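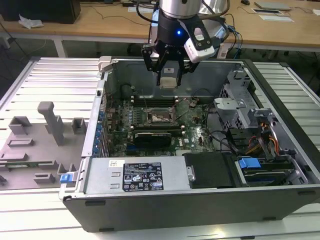

*Fig. 1. Bench cell, tower on its side, gripper holding a small metal block above the motherboard.*

**Automation working group — minutes, January**

Chair: Esther Kombo. Present: Stadis (integration), Jenum (bench repair), Ozoliņš (parts supply). Start 2:15 p.m.

**1. Previous minutes**
Accepted. Item 4 to read "Lullo workshop," singular.

**2. Can the arm take over tower teardown?**
Stadis reported on 12 trial runs at Lullo. Memory removal was completed without help in 6. Processor removal is still done by hand. Jenum noted that a technician opens the lever and lifts the part in one motion, and asked that cycle times be recorded per step. Cable handling was not attempted — Kombo wants it kept out of scope until spring.

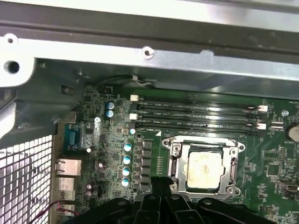 *Fig. 2. Wrist view: processor in its socket with off-white paste on the heat spreader, memory slots empty.*

Discussion of paste residue. Jenum considers cleaning before the lift necessary. Stadis disagreed; left open.

**3. Fingers and spares**
Ozoliņš quoted 585 for a replacement finger set and 699 with narrow tips. Narrow tips approved, one set.

**4. Household tasks**
Request to add dishwasher loading to the test list. Deferred. The group's view is that bench work with fixed part positions comes first.

**Actions**
- Stadis: per-step times, next meeting
- Jenum: written procedure for the socket lever
- Ozoliņš: order narrow tips

Closed 3:05 p.m.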